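Wednesday evening, January
Jayson Lumbao

Right, hello everyone, thanks for coming out in this weather. Marilou Samonte asked me for 20 minutes on folding, and I said I could do 40 without stopping, so do wave if I go over.

(Pause. Hold up the tea towel.)

I run the linen room at Dratwood, and we get through 200 cloths in a busy week. Napkins, tablecloths, the green ones we put out on the side tables. I used to fold the way my mum did – chin on the hem, arms out like a scarecrow – and it's fine for bath towels, but a soft cloth slides all over the place and you end up chasing the corners.

So my first point tonight is the edge. Find it before you do anything else! Get hold of it, lift, and let the rest hang. You'll see the cloth start to make its own folds, and you can work with those or shake them out, whichever you fancy. I usually shake.

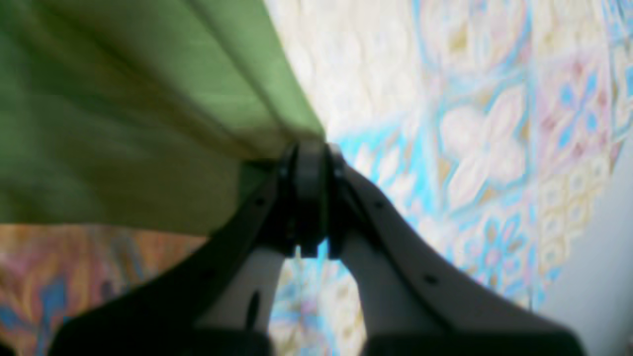 Green cloth held at the edge, with a diagonal fold running down to the grip.

Look at that ridge for a second. If one of those turns up while you're folding in half, don't press it flat with your hand, you'll only iron a crease in. Let the cloth down, smooth from the middle outwards, pick it up again.

(Ask who irons their napkins. Wait for the groans.)

Second point, halves or thirds? Ambrosio's shelves are narrow so they do thirds over there, and we've got deep ones so it's halves and halves again. Measure your shelf first. I didn't, and I refolded a whole cupboard one Sunday night with the radio on.

Now grab a cloth from the pile and find a partner – tablecloths next, and you'll want four hands.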